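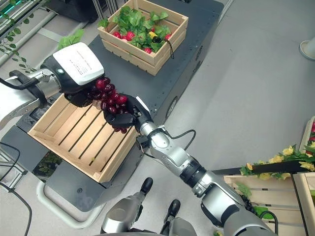
青果の木箱詰めについて書かれた手引きはたいてい「果物は底に敷き詰める、葉物は立てる」で終わっていて、なぜその順番なのか、どの箱での話なのかが書かれていない。このデータカードは、その手の言い切りをいったん疑うところから作った。ぶどうをひとつ取っても、空の箱の真上に房を下げたとき、底がすのこ状になっていれば、粒が板のすき間に当たるかどうかを先に考えることになる。隣の箱に葉物とラディッシュがもう入っているなら、箱の選び方はさらに限られる。手引きの多くはこの段階を飛ばしている。

# Stuldale 木箱詰め記録集

青果を浅い木箱に詰める作業の記録と、それに付けた注記をまとめたもの。対象は品物と箱と置き方で、売り場の見栄えや値付けは扱わない。

## 収録内容

- 記録数:3000
- 箱の型:2(浅型、深型)
- 品目:24
- 注記項目:8

品目数を見て「網羅的」と受け取らないでほしい。ぶどう、葉物、根菜に偏っていて、桃やいちじくのような傷みやすい果物はほとんど入っていない。柑橘も少ない。初版の説明文には「一般的な青果を幅広く収録」とあったが、誇張だったので消した。

## 箱について

浅型も深型も、色の淡い木の板を組んだすのこ底の箱で、持ち手の穴がある。浅型は Palleck、深型は Zarkura の寸法表に合わせた。寸法表の数字と実物は合わないことがある。板の反りが原因と思われるが、確かめていない。内寸を計算に使う場合は、手元の箱を測り直すこと。

すのこ底は通気がよいとよく言われる。そのとおりかもしれないが、この記録集から通気の良し悪しは読み取れない。温度も湿度も記録していないためである。

## 注記項目

| 項目 | 内容 | 信頼度 |
|---|---|---|
| item | 品目名 | 高い |
| crate | 箱の型 | 高い |
| fill | 詰め具合(空、途中、満) | 中程度 |
| layer | 何段目か | 中程度 |
| orient | 茎や葉の向き | 中程度 |
| contact | 隣の品との接触 | 低い |
| tag | 札の有無 | 高い |
| damage | 見た目の傷み | かなり低い |

`damage` は使わないほうがよい。ぶどうの粒の裏側、葉物の根元、ラディッシュの下半分は、詰めてしまえばほぼ見えない。見えないものに「傷みなし」と付けた行が混ざっていて、直しきれていない。次の版で項目ごと落とすか検討中。

`fill` の「満」は、品物が箱の縁に届いているかどうかで決めている。葉物はすぐ縁からはみ出すので、中身が半分でも「満」になりやすい。根菜の「満」と同じ意味で並べて比べると、おかしな結果になる。

## 品目別の注意

### ぶどう

房は一房を一件と数える。粒は数えない。軸の側を上にして置いたか、横に寝かせたかを `orient` に書いた。一段に並べるべきだという意見が強いが、記録の中には二段に重ねたものもあり、どちらがよいかを決められるだけの材料はない。赤系と緑系は品目を分けた。品種名は札で確認できたものに限って入れてあり、色からの推測では入れていない。

下ろしている途中の房は `fill` の計算に含めない。箱に触れた時点から数える。

### 葉物

葉を上に向けて立てるのが基本とされる。記録でも大半がそうなっているが、深型に少量だけ入れると倒れる。倒れたものを「横置き」と付けた担当と「立て置き(倒れ)」と付けた担当がいて、統一は途中で止まっている。

### ラディッシュ

葉物と同じ箱に入れた例が多い。葉の間に挟むと色が目立って見栄えはよいのだろうが、箱の手前に寄っているものばかり数えられている疑いがある。奥の個数は信用しないこと。赤と桃色は区別せず、同じ品目として扱う。

## 札

札は箱の角に掛かっているものだけを対象にした。紐だけが残っている場合は「なし」。書かれた文字が読めなければ空欄にする。想像で埋めた版が一度出回ったが、3月に取り下げた。古いファイルが残っていたら捨ててほしい。

## ファイル構成

```
stuldale/
 README.md
 records.csv
 crates/
 shallow.csv
 deep.csv
 notes/
 items.md
 known_issues.md
```

`records.csv` は UTF-8、カンマ区切り。一行が一件で、空欄は「不明」を表す。「なし」と混同しないこと。表計算ソフトで開いて保存すると、`layer` の一部が日付に化ける。

## 向いている用途、向いていない用途

箱の型ごとの置き方の傾向を見る、品目の組み合わせを拾う、注記の付け方を比べる。この程度なら使える。

鮮度の判定、輸送中の傷みの予測、作業時間の見積もりには向かない。作業時間については問い合わせが来るが、休憩を挟んだ記録と挟まない記録が区別されておらず、平均を出しても意味がない。

## 既知の問題

- 浅型の記録が多く、深型は少ない。
- 混載の箱で、どちらの品を先に入れたか分からない行がある。
- `contact` は付ける人によってかなり違う。葉が軽く触れているだけのものを接触と見るかどうか、定義が最後まで決まらなかった。
- 根付きの葉物と切った葉物が同じ品目名になっている箇所がある。

## 引用と連絡

利用するときは「Stuldale 木箱詰め記録集」と版を書いてほしい。管理は Mac Suibhne 青果資料室。誤りの報告には行番号を添えること。「全体的に精度が低い」という報告は同感だが、それだけでは直せない。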